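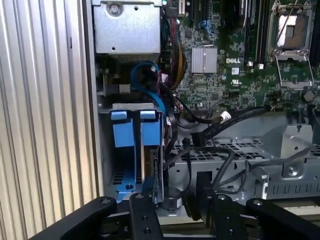
Mideck sensor – first set-up
2 min read

1. Log in to the Mideck console as admin. Change the default password now, not later.
2. Settings > Log sources > Add. Port 196 for the Wodon firewall. Leave 80 closed.

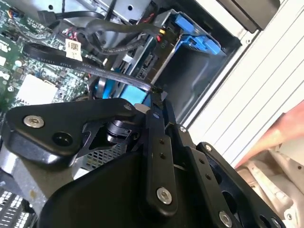

3. Paste the enrolment key. Wait for the green tick – can take 5 minutes.
4. Turn on two-step login for evryone on the list.

CAUTION: don't reuse a key from another sensor. Both will drop off.

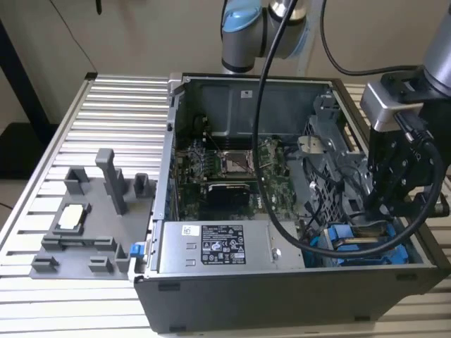

5. Send a test alert. No email? Check the junk folder, then ask Hilkka Leinonen to re-send teh licence file.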